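Last updated 9 May 2022

Search this book Enter a word or phrase Go

Unit 9
Sorting, Bagging and Wrapping Small Goods

Small goods are any items that can be picked up between the thumb and fingers and that are sold, stored or given in groups. Craft pieces, rolls of tape, counting cubes and sewing notions all belong to this class. Large goods are usually packed one to a box, and the box is chosen to suit them. Small goods must first be gathered, sorted and brought to a fixed count before any wrapping is considered.

This unit treats the work done at a single table. It assumes that the student has finished the unit on labels and can read a packing slip. The exercises use the Onley practice kit, which every training room receives in August. Rooms that hold the older Jonero kit may use it for all exercises except the last, as the paper supplied with it is plain and the last exercise concerns the matching of a print.

Preparing the table

A wooden table is suitable if the surface is smooth and the edges have been checked for splinters. The goods are placed toward the middle, where they can be reached from either side. Foam cubes in several colors, such as red, orange, purple and blue, may be laid out together with rolls of tape and left mixed until sorting begins. The paper bag lies to one side of them.

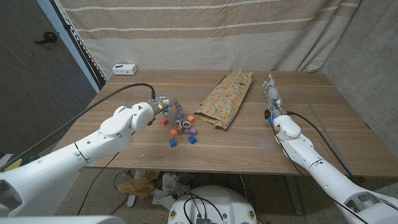 Sorting by color comes before sorting by size. Color is read at a glance, and a mixed group can be divided without lifting each piece for comparison. Size requires that two pieces be set next to each other. Where a slip calls for both, the student divides the goods by color first and then works within each color.

Tape is treated as a tool during sorting, even when rolls of the same kind are listed among the goods to be packed. The working roll should be kept apart from the rolls that will be packed. A good many short counts reported by the Bach packing room have been traced to a roll that went into a bag and was then missed at the next table.

Fabric and paper

Wrapping material falls into two groups. Paper holds a crease and may be taped directly. Fabric does not hold a crease without pressing, and it is tied or pinned. Printed material of either kind is cut with the pattern facing up so that the cutter can see where a flower or a stripe will fall on the finished package.

The following order of work is used throughout this unit.

1. Clear a space as wide as the material when it is opened flat. Goods that have already been sorted may remain on the near half of the table.

2. Open out the material and smooth it from the center. Material that has been bunched or folded for some time will curl at its lower edge, and a weight may be placed there.

3. Take up the scissors by the finger loops. Keep the blades pointed away from the body and from anyone standing at the table. Floral material with a tan ground shows pencil marks clearly and may be marked on the face – darker grounds are marked on the back.
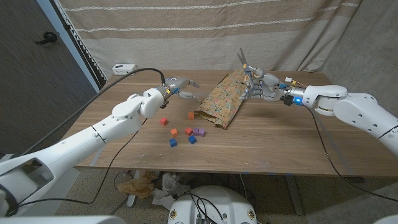 4. Cut along the mark in long strokes. Short strokes leave a stepped edge that will show at the fold.

5. Return the scissors to their place before any goods are moved. The cut piece is then checked against the slip.

Students often ask for a rule that gives the amount of material needed. For paper, the length should go once around the package with an overlap of one hand. The width should cover each end to a little past its middle. For fabric, the overlap is doubled.

Handling small pieces

The grip used for small pieces is a light one. The thumb and first two fingers close on opposite faces of the cube, and the remaining fingers stay curled out of the way. Foam marks easily under pressure. Wood does not, but a wooden cube will slip from a careless grip and may strike its neighbors. In both cases the piece is lifted clear of the group before it is carried sideways.
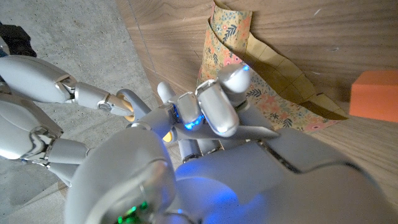

When both hands are in use, one hand places and the other steadies. The steadying hand holds the mouth of the bag open or keeps the edge of the wrapping in position, and it should not pass across the placing hand. Anora trainers teach this as the "quiet hand" rule – the term is used in the workbook as well and will be met again in Unit 14.

Bags are filled from the bottom corners inward. A tall, narrow bag needs its heaviest goods first, and it should be tested for balance before the top is folded. Small tears are most often found along the sides, where a corner of the contents has pressed against the paper. A torn bag may be used in practice work but is never issued to a customer.

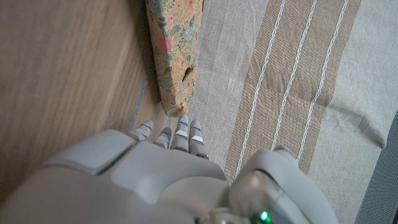
May a bag with a crumpled bottom be used again?

Reuse is permitted if the bag stands without help and the paper is whole on every side. The folds should be smoothed by hand and the bottom pressed flat from the inside before it is filled.

Practice work

Prepare a slip for 100 cubes in mixed colors. Sort them, bag them by color and record the count on each bag. Exchange slips with another student and check the totals. Then cut a cover for one bag from printed paper so that the pattern meets at the join.

Reader comments

The overlap rule makes sense for paper, but our fabric is very stiff. Doubling it left far too much at the ends.

Is the answer sheet for the practice work in the back of the book or only in the workbook? I have looked in both places.

Please add a drawing of the pattern join. My class cut the paper three times before it met.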